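Gray or white for a north-facing kitchen?

timar_tom
Painted the hall charcoal in May and regret nothing. Now the kitchen. Spouse wants white. I have 9 sample pots and no friends.

cusi77
Gray in a north room is like living inside a filing cabinet. White.

polley_paints
Disagree. White goes blue by lunch. Gray that darkens toward the floor hides the dog.

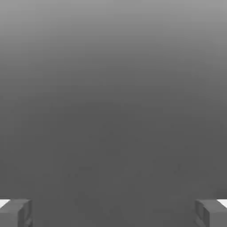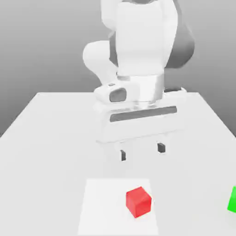
cusi77
Still white. My table is white and I've forgiven it.

timar_tom
Spouse has read this and is siding with cusi77. Thanks a lot. 6 pots going spare, pickup only.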